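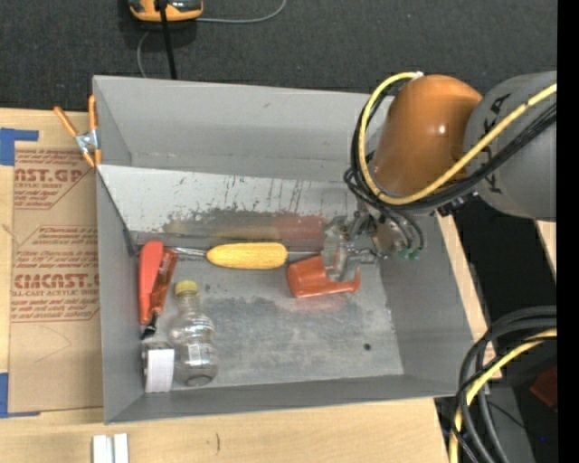
An open gray bin on a light wooden table

How do you store sweaters and blankets in a basement without everything smelling like basement?

Posted in Home & Storage by tiltham_upstairs
26 July 2026

We moved to a rowhouse in Tiltham last December, and the previous owners described the basement as "dry." I now think they meant it in the sense of humor. It doesn't flood. There's no puddle I can point to. It just has an atmosphere, and the atmosphere gets into wool.

I packed our winter stuff away in April: sweaters, two heavy blankets, my husband's one good coat, and a quilt from his grandmother that I'm not allowed to damage under any circumstances. Everything went into lidded bins on the floor along the back wall. Last week I opened one to find a scarf (don't ask why I needed a scarf in July, it was for a school play) and the smell that came up was old library crossed with wet dog. We have no dog.

I didn't see any mold on anything. The humidity gauge I bought from Bromel says 68 percent down there, and it says 43 in the upstairs hallway, so either the gauge works or it likes the hallway better.

What I've tried: dryer sheets, which gave me old library crossed with wet dog crossed with lavender. A box of baking soda with the lid open, which fell over in the bin. Leaving the lids off, at my mother-in-law's suggestion, which made it worse.

No attic, and one closet upstairs that is already full of vacuum cleaner. What do people with basements do? Do I need different bins, or a different house?

Carolina Bettencourt

You need a dehumidifier. I know you were hoping for a trick with a sock full of something, but 68 is too high for storing fabric and no sock is going to fix it. Get the number under 50 and keep it there. I run mine from May until the heat comes on, with a hose into the floor drain, because I know myself and I was never going to empty that bucket.

While that does its work, take everything out of the bins. All of it, including the stuff that smells okay, as your nose has probably given up by now. Wash what can be washed. Wool that can't be washed gets hung somewhere with moving air for a few days, out of direct sun if it's a color you care about. Turn it inside out halfway through. The coat goes to the cleaner and you pay whatever they say.

The quilt I would treat as a separate case. Don't put an old quilt in the washing machine until you've looked at every seam and tested a damp white cloth on each color, reds especially. Airing it flat on a clean sheet over a bed is the safe start. If it still smells after a week, ask someone who cleans old textiles. It will cost more than the blankets did and less than the conversation with your husband.

Then the bins themselves. Wash them with dish soap and warm water, rinse, and leave them open until they're dry, and by dry I mean the next day. I once wiped out a bin, felt it with my hand, declared it dry, and sealed a full set of flannel sheets in there for 4 months. We do not discuss the flannel sheets.

When you repack:

Put nothing away that has been worn since its last wash. Body oils and food spots go stale, and they're what moths come for.
Pack on a dry day, upstairs. If you pack in the basement you are sealing basement air in with your sweaters, and a lid will keep it in there very faithfully.
Leave some room. A bin you have to kneel on to close is too full.
Get them off the floor and a hand's width away from the wall. Wire shelving is ideal. Two lengths of scrap lumber will do.

Your mother-in-law's idea isn't crazy, by the way. Lids off works fine in a dry room. You don't have one yet.

Henrique Brandão

Agree with most of Carolina's answer, but I'd find out where the water is coming from before buying a machine to chase it. Tape a square of clear plastic sheeting to the floor, all four edges, and another to the wall, and go away for a couple of days. Droplets under the plastic mean moisture is coming through the concrete. Droplets on top mean it's room air condensing on a cold surface. These are different problems with different bills.

Also go outside in the rain and look at your downspouts. Mine emptied directly against the foundation for the first three years I owned the place, and I spent those years comparing brands of charcoal bag. The extension I finally put on the downspout cost less than the charcoal. My neighbor Mendes had told me this in the first month and has been very gracious about it, in that he only brings it up at cookouts.

Check the dryer vent too if your dryer is down there. If the hose has slipped off the back, you've been steaming the basement with every load.

About the dehumidifier: mine cost $127 secondhand and sounds like a bus idling. Worth it. Put it in the middle of the space if you can and keep the doors and windows shut while it runs. Opening the basement windows in July "to air it out" lets in warm damp air, which then settles on your cool walls and makes itself at home. I did that too.

I don't have an opinion on quilts.

kunduvon

just use vacuum bags. suck all the air out, no air no smell. been doing it for years with ski stuff

Comments on this answer

Carolina Bettencourt: Fine for ski jackets for a season, maybe less fine for down. Please not the quilt. Hard creases in old cotton can split along the fold. And if there's any damp in the fabric when you seal it, you've vacuum-packed the problem.

kunduvon: ok not the quilt

tiltham_upstairs: Update, for anyone following along. I taped down the plastic. Drops on the top, floor and wall both, so it's the air. I also went and looked at the dryer hose and it was not attached to anything. It was near the thing it should be attached to. My husband has reattached it with a clamp and a lot of dignity. The quilt is lying on our bed, so we're sleeping on the fold-out. Will report back on the number once I find a dehumidifier that fits down the stairs.

Henrique Brandão: Measure the turn at the bottom, too.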